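Pratitz: Waschküche soll sich per App selbst bezahlen

Die Hausverwaltung Nägeli will die Gemeinschaftswaschküchen in Pratitz auf Abrechnung per App umstellen. Ab Februar sollen Mieter ihre Waschgänge über das System Drendico buchen und bezahlen, Münzen werden dann nicht mehr angenommen. Betroffen sind 412 Wohnungen.

Nägeli verspricht kürzere Wartezeiten und »faire Kosten für alle«. Wie das gehen soll, bleibt offen. Zusätzliche Maschinen sind nicht geplant, und einen Preis pro Waschgang nennt die Verwaltung bisher nicht. Bekannt ist nur, dass acht Waschküchen umgerüstet werden und jede davon 800 Euro kostet. Ob der Betrag auf die Nebenkosten umgelegt wird, werde »derzeit geprüft«.

Mieterin Kanini Makokha hält wenig von dem Vorhaben. »Am Sonntag ist trotzdem alles besetzt, App hin oder her«, sagt sie. Auch Tatu Rashidi vom örtlichen Mieterverein hat Zweifel: Was mit den Buchungsdaten geschehe, stehe in dem Schreiben an die Mieter mit keinem Wort.
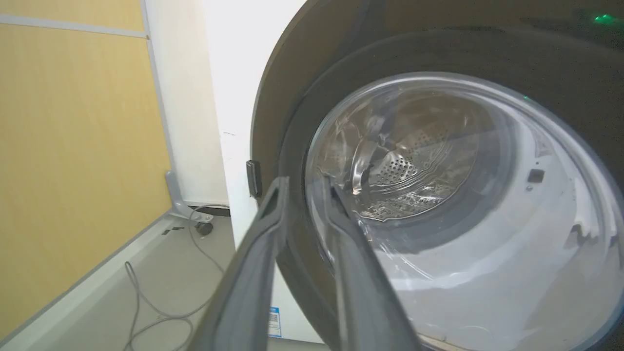 Frontlader mit dunkler Front: Was ein Waschgang künftig kostet, ist offen.

Eine Anfrage dazu ließ Nägeli bis Redaktionsschluss unbeantwortet.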